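Ye-ji Joo builds hand-held grippers in her spare evenings, and the pair she calls Druvgate is her third attempt. The first two cracked at the finger joint. She has kept the broken parts in a drawer, labelled with the print settings.

The weight was the hard part. "The first one came to 520 grams and my wrist gave up before the battery did," she says. The current version weighs 210 grams without the handle. She got there by cutting a triangular opening in each finger and thinning the housing behind it.

The pads took longer. Smooth ones let a mandarin roll, and a coarse pattern marked the softer fruit. She settled on a textured blue pad, fixed to the inner face of each finger, after trying 43 castings. "Most of those were bad mixes — I was measuring by eye."

Fruit is her standard load. The sizes vary, the skins vary, and a dropped kiwi costs very little. She works through a tray on the bed, where the duvet gives under it, and treats the uneven surface as part of the test.
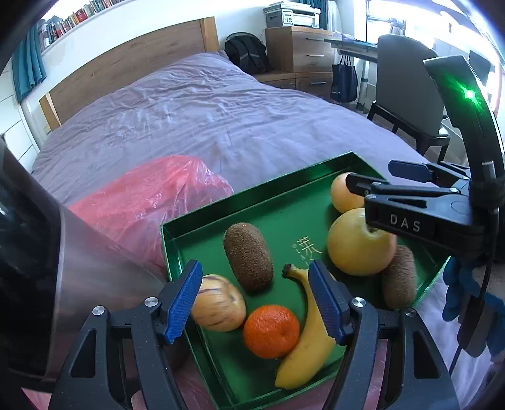
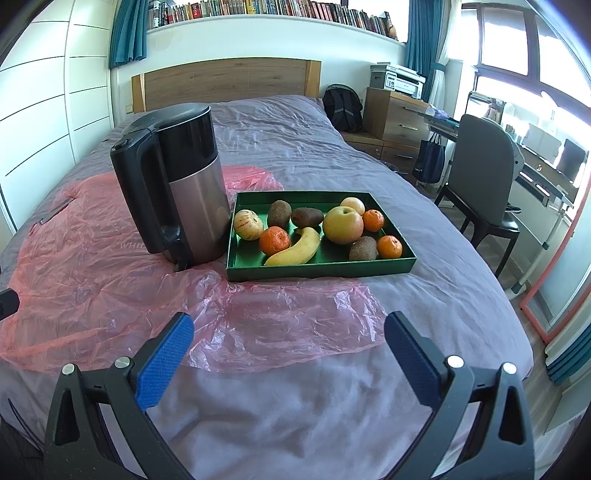 *Druvgate fingers and blue pads, with the green fruit tray on the bed, in both pictures.*

Logging runs through Clerska, a small script she wrote in June. It records the jaw opening and a time stamp, and drops any run shorter than 10 seconds. It doesn't yet cope with both hands starting together.

She is cautious about what comes next. "I'd like less play in the left joint. It's a bushing problem, and I've been putting it off." A motorised version is drawn up but not printed. "If I can't do the move by hand, I don't see why a motor would manage it."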